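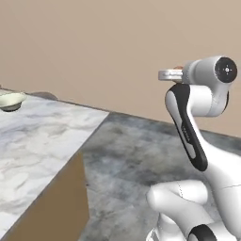
Unit 5: Stone Surfaces in Interior Work
Course handout, Clevden Building Materials Program
Revised 21 August 2021

5.1 Scope

This unit covers natural stone used indoors on horizontal surfaces: countertops, tabletops, thresholds and floors. Exterior cladding is treated in Unit 7. Students should have read the notes on mineral hardness from Unit 2 before the session.

5.2 Marble and what is sold as marble

In geology, marble is a metamorphic rock made mostly of recrystallized calcite or dolomite. In the stone trade the word is used more loosely and may cover any carbonate stone that takes a polish, including some dense limestones. Specifications should give the petrographic name along with the trade name.

Veining comes from impurities in the parent limestone. Clay, iron oxides and graphite produce most of the common colors. Gray veins in a white ground usually indicate graphite or fine sulfides. Cloudy patches without a clear edge are found where the impurity was spread through the sediment before metamorphism.

Pattern is a weak guide to composition. Engineered quartz, porcelain slab and printed laminate are all made with marble patterns, and a small sample may be hard to tell apart by eye. Two simple checks are used in the lab:

Acid: one drop of dilute hydrochloric acid on an unpolished edge. Calcite fizzes at once. Dolomite fizzes weakly unless powdered. Quartz and porcelain do not react.
Scratch: a steel point marks calcite (Mohs 3) and does not mark quartz (Mohs 7).

Neither check is done on a finished face.

5.3 Porosity and staining

Polished marble has low water absorption, commonly well under one percent by weight. Staining still occurs because the pores are connected and draw liquid in by capillary action. Oil stains darken the stone and spread slowly. Rust stains follow the grain boundaries and are difficult to remove without damaging the polish.

Penetrating sealers reduce the rate of absorption. They do not prevent etching. An etch mark is a loss of surface material where acid has dissolved the calcite, and it shows as a dull spot whether or not the stone was sealed. Students regularly confuse the two in written work. A stain is a foreign substance in the stone; an etch is missing stone.

5.4 Finish

Polished: high gloss, shows etching most clearly.
Honed: smooth and matte, hides etching, marks more easily with oil.
Brushed or leathered: textured, harder to wipe clean, rarely used for food preparation.

Floors in public areas are normally honed. Slip resistance is measured wet, on the finish as installed. A value taken from a dry sample is not acceptable in a submittal.

5.5 Support and joints

Marble is strong in compression and weak in bending. Slabs should bear on a flat, continuous substrate. Overhangs need brackets or a stiff subtop, and cutouts need reinforcement along the narrow strips in front and behind. Inside corners are cut with a radius, as a square corner starts cracks.

Floor tile is set in full mortar coverage. White and light-colored marble requires white mortar; gray mortar can show through translucent stone. Movement joints are placed at the perimeter and at every change of substrate.

5.6 Case data: Bimen lobby

The Bimen lobby floor was laid with 2,153 honed tiles over a concrete slab. At the first inspection 69 tiles were cracked. Most of the cracks ran in one line across the room and matched a control joint in the slab that had been tiled over. The remainder were single tiles with voids at the corners. Plans and the crack map are in the course folder under Akl.

For the October session, prepare a one-page note covering:

Which cracks are attributable to the slab and which to installation.
Whether replacement of the cracked tiles alone would be a sound repair.
Where movement joints should have been shown on the drawings.

The note counts for 15 percent of the unit grade. Use the Wimumex template and cite section numbers from this handout where they apply.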